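Visit report: Saha open day, Kutinthorpe

The Saha lab at Kutinthorpe opened its manipulation hall to visitors for one afternoon in March. I attended the 2 p.m. tour, a group of 15, led by Kasun Ekanayake, who runs the bench work.

The first stop was the Grisidon cell, a table-top arm with a two-finger gripper and a small camera mounted close to the fingers. The task under study is moving drinks cans between a table and a raised shelf. Training data comes from an operator guiding the arm by hand controls. The current set holds 423 recorded runs, and the target before the next training round is 629.

Ekanayake spent most of his time on the approach phase. The gripper has to open wide enough to clear the can on both sides, and the arm must hold its height until the fingers are level with the body of the can. Closing force is set in software. Printed cans are used as they come from the store, with no markers added, so the model has to work from the label and the outline.

Questions from the group were mainly on cycle time and lighting. The lab logs an image every 500 milliseconds for review, separate from the faster control stream. Gernix, the scheduling software, was shown on a laptop but not run.

The wrist camera feed was up on a monitor for the whole stop, and visitors could follow the arm from there. 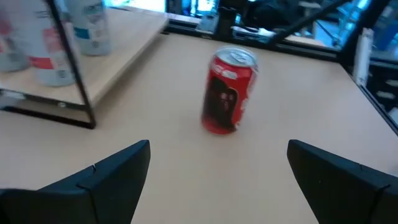 The second stop was the calibration room, where the tour ended at 3:15 p.m. Parking is behind the main building.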